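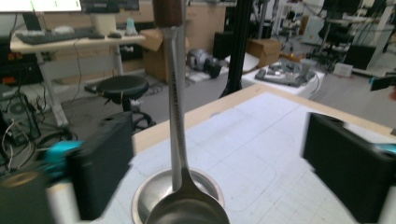 How to write a history quiz people will want to finish

I've been writing history quizzes for our local pub night and for a little website for longer than I care to admit, and I still get asked how I put one together. So I've finally written down how I do it. My way is a bit slow, but it works for me, and you can skip whatever sounds like too much bother.

What you'll need

A notebook or a blank document, two decent books on your subject (a library card will do nicely), and one friend who is willing to be guinea pig. Mine is Kátia Leite, who knows a lot about Portugal and almost nothing about the Tudors, so she's perfect for anything English.

Step 1: Pick a small subject

"The Middle Ages" is far too big. You'll end up with one question on the Black Death, one on castles and a lot of staring out of the window. Go for something you could explain to a friend over lunch: the Great Fire of London, say, or the Wars of the Roses. For this page I'll use the Great Fire, because I wrote that one recently and my notes are still on the desk.

Step 2: Read first, write later

I read a chapter or two and jot down anything that makes me go "oh!". No questions yet, just facts, with the page number next to each one. Please do write down the page number. I once spent a whole evening in November hunting for a line about a cheese that Samuel Pepys buried in his garden (it was Parmesan, and it's in his diary for 4 September 1666), and I could have been in bed.

Aim for 50 facts. It sounds like loads, but half of them will turn out to be dull or the same fact in a different hat.

Step 3: Turn facts into questions

Take each fact and decide which bit of it is the answer. "The fire began in Thomas Farriner's bakery in Pudding Lane" gives you at least two: what sort of business did it start in, and which street was it on? I'd pick the bakery for an easy opener and save the baker's name for much later on.

Keep the wording short. If you have to take a breath halfway through reading it aloud, chop it in two. And watch out for questions that answer each other! My first draft asked where the fire started and then, further down, "Which king was on the throne when the Pudding Lane fire broke out?" Roald Öberg spotted that one in front of a full room and has brought it up ever since.

Step 4: Sort them by difficulty

I use three piles — easy, fair and horrid. Start with a couple of easy ones so everybody has something on the board, then mix the fair ones with a horrid one now and again. Don't put all the horrid ones at the end. People get grumpy and go to the bar.

Dates are nearly always harder than you think. I'd never ask for an exact date unless it's very famous. Asking for the year or the century is much kinder, or you can give a point to the closest team.

Step 5: Check every answer twice

Two sources, and two that didn't copy from each other. If the books disagree, either drop the question or change it so that the argument doesn't matter. The number of deaths in the Great Fire is a good one to stay away from. The recorded figure is tiny and plenty of historians doubt it, so you'll be arguing until closing time.

Step 6: Add a line of extra information

Under each answer I write a sentence or two for the quizmaster to read out. This is my favourite part. Old St Paul's was covered in wooden scaffolding when the fire reached it, and people like hearing that even if they got the cathedral question wrong.

Step 7: Try it on somebody

Read the whole thing aloud to your friend and keep quiet while they think — I find this very hard. Mark anything they ask you to repeat. Kátia got through my Great Fire quiz in 26 minutes and I cut four questions afterwards, two of them ones I'd been rather proud of.

Then leave it overnight, fix the spelling, and print the answers on a separate sheet from the questions. Yes, I have handed out the wrong one.

Last updated 18 September 2021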